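Cuidado y almacenamiento de las gafas de uso diario

Guía para usuarios — Servicio de Óptica Sirent
Revisión de junio

Esta guía recoge el procedimiento que el Servicio de Óptica Sirent recomienda para limpiar y guardar unas gafas graduadas en su estuche rígido. Es aplicable a monturas de pasta y de metal, con lentes orgánicas o minerales. Las gafas de sol graduadas siguen las mismas indicaciones.

Material necesario

Un paño de microfibra limpio
Agua tibia del grifo
Jabón líquido neutro, sin crema hidratante
Un estuche rígido de tamaño adecuado a la montura

No deben emplearse papel de cocina, pañuelos desechables ni la propia ropa. Tampoco alcohol, acetona o limpiacristales domésticos, que pueden deteriorar el tratamiento antirreflejante.

Limpieza de las lentes

Lávese las manos. Pase las gafas bajo el chorro de agua tibia para arrastrar el polvo y aplique una gota de jabón en cada lente. Extiéndala con las yemas de los dedos por ambas caras, incluyendo las plaquetas nasales y el tramo de las varillas que queda detrás de la oreja, donde se acumula más grasa. Aclare con agua abundante y sacuda ligeramente el exceso.

Seque con el paño, sujetando la montura por el puente o por el aro de la lente que se está secando. Sujetarla por una varilla mientras se frota la lente contraria fuerza la bisagra y acaba por desajustar el frontal.

Limpieza del estuche

El interior del estuche retiene pelusa y arenilla. Vacíelo una vez por semana, golpeándolo con suavidad boca abajo, y repase el forro con un paño apenas humedecido. Déjelo abierto hasta que se haya secado por completo. Los estuches de forro oscuro disimulan la suciedad y conviene revisarlos junto a una ventana.

Colocación de las gafas

Trabaje sobre una mesa despejada, con el estuche abierto y la base bien apoyada. Deje las gafas a su lado, nunca con las lentes hacia abajo.
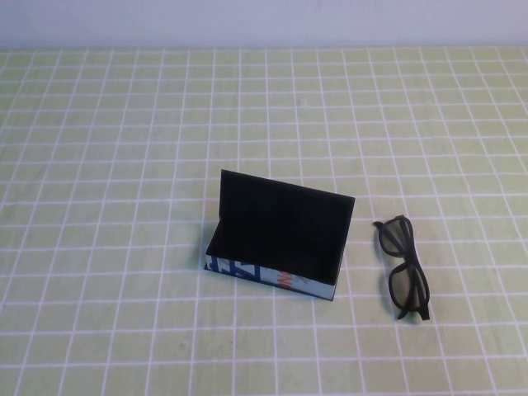
Pliegue primero la varilla izquierda y después la derecha, salvo que la montura esté diseñada para el orden inverso. Tome las gafas por el puente e introdúzcalas en la base con las varillas hacia abajo y las lentes hacia arriba. Coloque el paño doblado sobre las lentes y baje la tapa sin presionar. Si encuentra resistencia — lo habitual es que una varilla haya quedado mal plegada —, abra de nuevo y corrija la posición.

Conservación

Guarde el estuche lejos de radiadores y no lo deje en el salpicadero del vehículo. En bolsos y mochilas, sitúelo en un compartimento separado de las llaves.

Los usuarios pueden solicitar el ajuste gratuito de la montura en los centros de Sirent y Toslow. Para consultas sobre esta guía, diríjase a Dehua Tian, responsable de atención al usuario, extensión 686.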